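Bowls, Cups and Table Games: The Gallery

Posted September 18, 2019
Filed under: Galleries, Tabletop

The Jollitz tabletop page has had plenty of text on it and very few pictures. This gallery is meant to fix that. It covers the small plastic things that go with cup-and-dice games: bowls for rolling in, cups for hiding and stacking, and the odd ball for the target games. The rules are on a separate page and are not repeated here, except where a picture makes no sense without them.

Most of what you need for these games is already in a kitchen cabinet. Any bowl with a flat base will do. The cups should be all one size if you want them to nest, and it helps if they are different colors, so players can call a color instead of pointing. Dice can be any size as long as they match.

A few notes on the names used below. Garkedach is the stacking game, where the cups go inside each other and come apart again in a set order. Pleseck is the dice game with the bowl in the middle of the table. Grigaitė is the scoring sheet that works for both, with the running total down the left side and the round number across the top.

The table

A plain light-colored table is best. Bright plastic shows up well on it and dice are easy to read from a standing position. Scuffs do no harm. A tablecloth is a bad idea, as cups catch on the folds and tip over.

Leave a hand's width of clear space on every side of the bowl. Players reach in from different directions, and a cup parked too close to the rim gets knocked down sooner or later. Chairs should be pushed back, at least for Garkedach, which is played standing.

The bowl

A wide bowl beats a deep one. With a deep bowl you have to lean over to read the dice, and in a narrow one they end up on top of each other. Glossy plastic is noisy when dice go in. Some people put a round of felt in the bottom. It cuts the noise but it also stops the dice from rolling much, and we play without it.

A bowl should be a solid color if possible. Printed patterns make the pips harder to read, and white dice in a white bowl are worse still.

The cups

For a first set, get three. A single clear cup in the set is useful, and an opaque one is needed for any game where the dice are covered. Ridged rims are easier to grip. If two cups stick, hold the lower one still and twist the upper one. Pulling straight up brings the whole stack with it.

Between turns a cup is either stood upside down beside the bowl or put back in the stack. Both are allowed under the Jollitz rules. Upside down takes more room but it is quicker to pick up.

Scores

Pleseck is played to 2000 points over as many rounds as it takes. The shorter game is 10 rounds with the highest total winning. The best short-game total on our sheets is 841, from a game in August. The lowest winning total is 545, which came from a table of beginners and was still a close finish.

Pictures

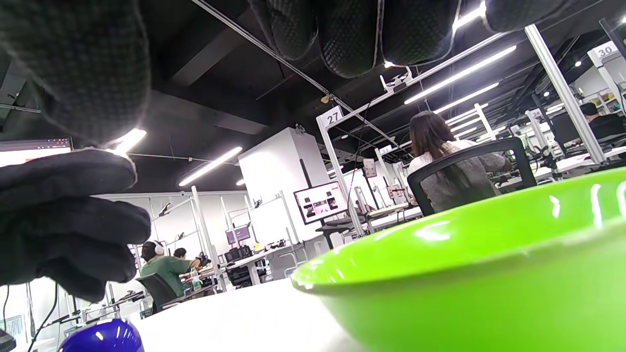 The lime-green bowl at table height, with the ceiling lights showing on its side. 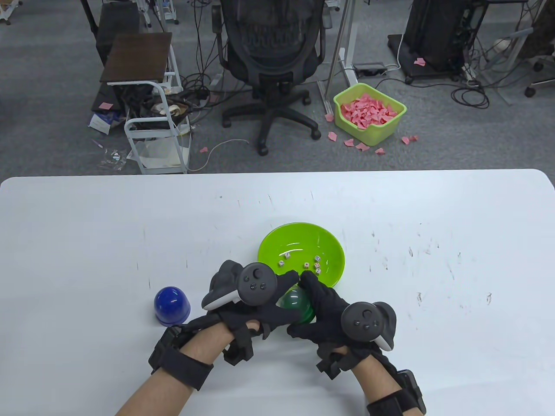

Six white dice in the bowl, a blue cup upside down to the left, and the translucent green ball held near the rim.

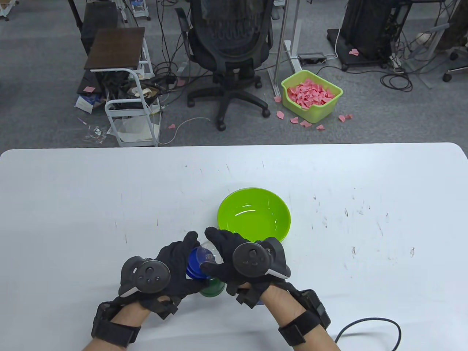 Three cups in a stack, blue, clear and dark green, with the bowl empty next to them.

Care and storage

Wash the bowl and cups by hand in warm water with a little dish soap. Dry them fully before nesting, or they will stick. Dice only need wiping with a damp cloth.

Nested cups fit inside the bowl, with the dice in the top cup, and the whole set then goes on a shelf as one item. The ball does not fit in with the rest and is kept in a bag with the pencils and the blank Grigaitė sheets. Keep everything away from radiators. A cup that has warped will still stand up but will no longer nest.

Related pages

Garkedach: rules and stacking orders
Pleseck: rules for the long and short game
Grigaitė scoring sheet, blank, one page
Jollitz tabletop page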